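Section 4. Toasting and snack table, set-up

Applies to the Ekix two-knob toaster oven on the Foro table. If yours is the Schouten with the single dial, skip to section 5, the steps are not the same.
Last edit Friday, July 12, 2024

Before you start

Table level. Check with a glass of water if you have no level.
Wall outlet only. No extension cords, no power strips.
Peel all film and tape off the oven, inside too. There's usually a strip behind the rack.
Wipe the rack with a damp cloth, dry it, put it back with the raised lip at the rear.

4.1 Placing the oven

1. Set the oven toward the back of the table, left side. Leave 2 inches clear behind it, more if you can.
2. Turn it a little so the door drops open toward you and not over the food.
3. Push down on each corner. If it rocks, turn the front feet until it doesnt.
4. Cord goes straight down the back. Never across the top.

CAUTION: Keep cloth, paper and curtains off the oven and well back from it when it's on. Let it cool fully before anything soft goes near it.

4.2 First burn-off

1. Rack in, nothing on it.
2. Top knob to 400. Bottom knob to 15 minutes.
3. Open a window. Some smell is normal the first time, smoke that keeps going is not. Unplug and call Cidico.
4. Cool for half an hour, wipe again.

Note: the bottom knob has to go past 10 and back for short times, otherwise the bell may not ring.

4.3 Work area

1. Lay the clear sheet flat in front of the oven. Utensils go on the sheet, food does not.
2. Leave the middle of the table free for the tray.
3. Sheet is not heatproof. Hot rack, hot pan: trivet, every time.
4. Wash the sheet by hand, mild soap. No scouring pads, they cloud it.

4.4 Cold sandwich, basic

1. Wash hands, wash lettuce. Dry the lettuce really well or the bread goes to paste.
2. Two slices of white bread. Toast first if you want, 3 minutes, then let them cool.
3. Filling, then lettuce. Bigger leaves than the bread are fine, they can hang out the front.
4. Close it, press lightly with a flat hand.
5. Onto the shallow tray. Serve from the tray, dont slide it across the bare wood.
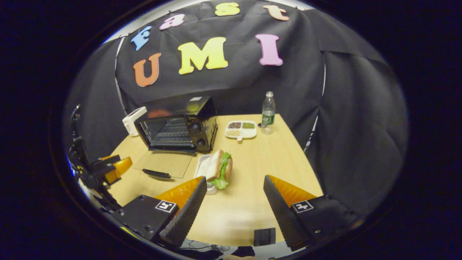
Reader comment, Ekix owner: We skip the cooling in step 2 and the lettuce goes limp every time, so please put that part in bold. Also, how long does it keep on the tray? The old booklet had a number and I can't find it in here.

Reply from Cidico support: two hours at room temperature, less on a hot day. Will go in the October revision. No bold in this edition, sorry, but yes, let the bread cool.

4.5 Clean-up

1. Unplug. Wait.
2. Crumb tray out, empty, wipe, back in untill it clicks.
3. Glass door with a soft cloth only.
4. Tray and utensils in warm soapy water.
5. Wipe the table along the grain and dry it. Standing water leaves rings.

Spare parts: rack is 159, crumb tray is 59 (part numbers, not prices). Order both from the Cidico parts page.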